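Two arms and a few tiny earrings: an afternoon at Greenwood
Posted Aug 28, 2022

I'd been pestering Cotonar for a visit since spring, so when the packing manager at their Greenwood unit finally said yes I was on the train before she could change her mind! They sell jewellery by post and pack it in little green boxes, and in spring they took delivery of a two-armed bench from Rakano. I wanted to know what that had done to the jobs.

She put the kettle on first (good sign) and told me there are 30 people on the packing floor, the same number as before the arms came. "The first thing everyone asked was who's going," she said. "I'd have asked it too. I told them I'd had it in writing that no one was, and they wanted to see the writing, so I pinned it up by the lockers."

The job itself is fiddly. Earrings are tiny, they tangle, and a good packer gets through 400 boxes on a busy day. "My thumbs were shot by Christmas, every year," she said. "You can't put that on a spreadsheet, but ask anybody out there."
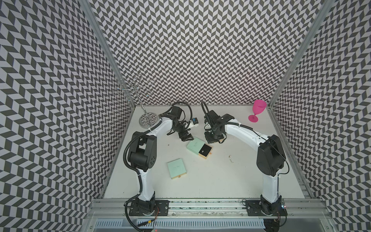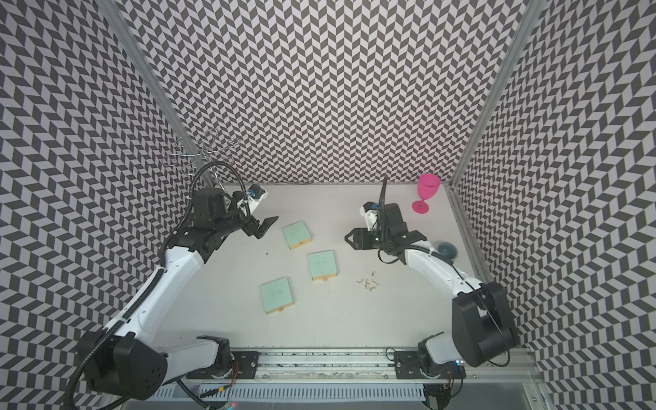
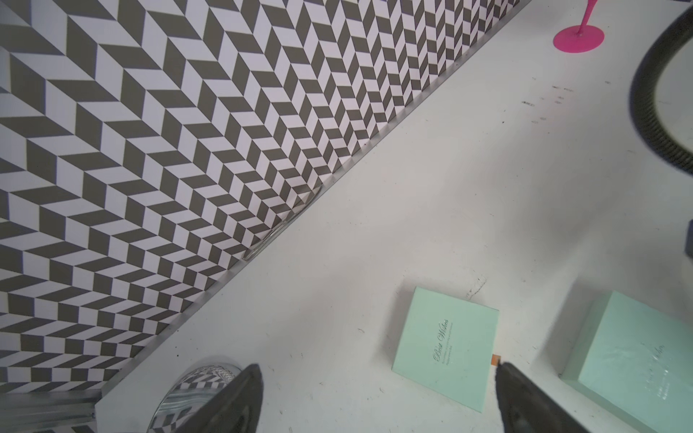
So who looks after the bench? Two packers, as it happens, both trained over the summer and both paid a bit more for it. One of them, 52 and on the floor since leaving school, joined us halfway through the biscuits. "I thought I'd hate it," he told me. "Now I get cross when someone else has moved my settings." He still packs by hand two days a week, and he says he'd miss the chat otherwise – you can't have a natter with a gripper, though he admits he's tried.

It hasn't all been smooth. The evening shift felt left out of the training, and she agrees they were. "We picked people who were in the room. That was lazy of me." A second round starts in September and evenings get first pick. There's also been a grumble about targets, as the Plosavitz site (their sister unit) put theirs up when its own bench went in. She's refused to follow, at least until the new year, and I got the feeling that argument is still going on upstairs.

I asked whether she'd have a second bench. Long pause, more tea. "Ask me when the evening lot have had a go on this one."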